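Trikuvside Tabletop Marks

Data card and README
Last edited: Wed 8 June
Maintained by Muthu Kurup and Hiwot Shiferaw

Summary

Trikuvside Tabletop Marks is a collection of pictures of light-coloured tabletops, with notes on the condition of each surface. It was put together to study how marks on plain tables are seen, named and recorded. The collection holds 3,000 pictures of 52 tabletops. Each picture has one row in the surface notes, and each tabletop has one row in the table register.

The labels deal with the surface only. They cover smudges, streaks, specks, scratches, rings and shading.

Contents of the download

pictures/ - all pictures, in one folder per tabletop
notes.csv - surface notes, one row per picture
tables.csv - table register, one row per tabletop
labels.txt - the label list with definitions
changes.txt - list of corrections, newest first

Folder names match the table_ref column in tables.csv. Pictures inside a folder are numbered in the order they were filed. Gaps in the numbering are pictures removed during checking and do not point to missing data.

Labels

There are 7 labels. A picture may carry any number of them.

smudge: a soft-edged patch, darker or duller than the surface round it. May be oval, round or without clear shape.
streak: a mark clearly longer than it is wide, with a soft or broken edge. A streaky smudge is given both smudge and streak.
speck: a small dark or coloured dot. Specks that sit close together are recorded as a group.
scratch: a thin, hard-edged line that stays in the same place across pictures of the same table.
ring: a curved line forming all or most of a circle.
shading: a gradual change in brightness with no edge that can be followed.
unclear: something is there, but the two readers could not agree on it.

The line between smudge and shading caused most of the disagreement. The working rule is that a patch counts as a smudge if a reader can draw round it, even loosely. A faint patch with no outline goes under shading, or under unclear if the readers remain split. Earlier drafts had a separate label for faint smudges. It was dropped because the readers used it too differently, and all rows using it were read again.

The labels describe appearance. They do not say what made the mark, whether it is wet or dry, or whether it would come off with a cloth. Users who need that kind of information will have to collect it at the table.

Columns in notes.csv

pic_ref: folder and picture number
table_ref: tabletop code
marks: labels, separated by semicolons
position: rough position of each mark, in the same order as marks
edge_seen: yes or no, whether an edge of the tabletop is visible
background: colour of whatever is visible beyond the edge, blank if edge_seen is no
reader: MK, HS or both
remark: free text, often blank

Position is written in words (top centre, left middle, lower centre and so on). It refers to the picture and not to the table, so the same mark can have a different position in the next picture. There is no measured location or size. Anyone wanting to follow one mark across several pictures should start with the scratches, which are the easiest to match.

Columns in tables.csv

table_ref: tabletop code
colour: white, off-white, cream, pale grey
finish: matte, satin, gloss
shape: straight-edged, rounded, not known
site: Astier or Joraseck
cleaned: date of last recorded cleaning, often blank

Finish was judged by eye. Satin is a catch-all for anything between the other two and should be used with care. Material is not recorded, as painted and coated surfaces could not be told apart reliably.

Sites

Most of the tabletops are in the Astier workrooms, where tables are shared and moved between rooms. The rest are at Joraseck, where each table has a fixed place. Lighting at Astier is mixed and changes through the day. Joraseck has overhead lighting only, and shading is recorded less often there.

The tables were used as normal during the whole period. Cleaning followed the usual routine at each site and was written down at Joraseck only. A blank in the cleaned column means that no entry was made.

Sample record
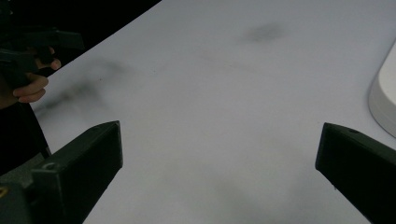

White tabletop, matte. Oval grey smudge near top centre, streaky smudge left middle, faint grey patch lower centre, a few tiny dark specks. Soft grey shading. Straight edge visible, black background.

Reading and checking

Both maintainers read a shared set of 493 pictures before the main work was divided. Differences were talked through and the definitions in labels.txt were rewritten to match what had been decided. The remaining pictures were read by one person each, and any row marked unclear was passed to the other.

Pictures were read at full size on a screen with fixed brightness. Contrast was not raised. Very faint marks on white surfaces are therefore likely to be under-recorded, and users who adjust contrast will find patches that are not in the notes.

Known problems

Specks are not counted. The notes give "few" or "many", and the two readers did not use these words in quite the same way.

Blur affects the edge of a mark. A sharp-edged mark out of focus may have been read as a smudge.

Cream and off-white are mixed up in several Astier rows. These will be corrected in the next release.

Two tabletops at Joraseck were swapped between rooms in June. Their codes stayed with the tables, but some early remarks still mention the old rooms.

Use

The collection is suited to work on surface condition, mark naming and agreement between readers. It should not be used to judge hygiene or to compare cleaning at the two sites, as the cleaning dates are too patchy.

A loader is included in the Yook tools package. It reads both tables and joins them on table_ref. The files are plain comma-separated text and open in any spreadsheet program.

Corrections

Send the pic_ref, the present entry and the proposed entry to either maintainer. Accepted corrections are added to changes.txt with the initials of the person who checked them.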